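I caught Gemma Sorrentino between phone calls, and with Gemma that's a pretty narrow window! She runs the night desk at Zanden, which moves freight overnight between 25 depots, and she'd already eaten half my muffin before I found my pen.

So what goes wrong at 2 in the morning? "Addresses," she told me. "People write 'the blue house past the church.' My driver's from two states over — he doesn't know the church."

She started out in a van herself, doing 300 miles a night with a paper map and a thermos. I asked if she misses it. "The radio, yes. The parking, never."

Last November was her worst month, with ice on the pass and 405 pallets stuck in Mabaso. "We sent them the long way, and I slept under my desk."

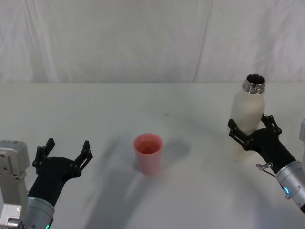 A white tabletop with a pale cloth backdrop behind it.

Her tip for anybody shipping something heavy? "Put your phone number on the box. Big numbers, please!" Then line four rang and off she went.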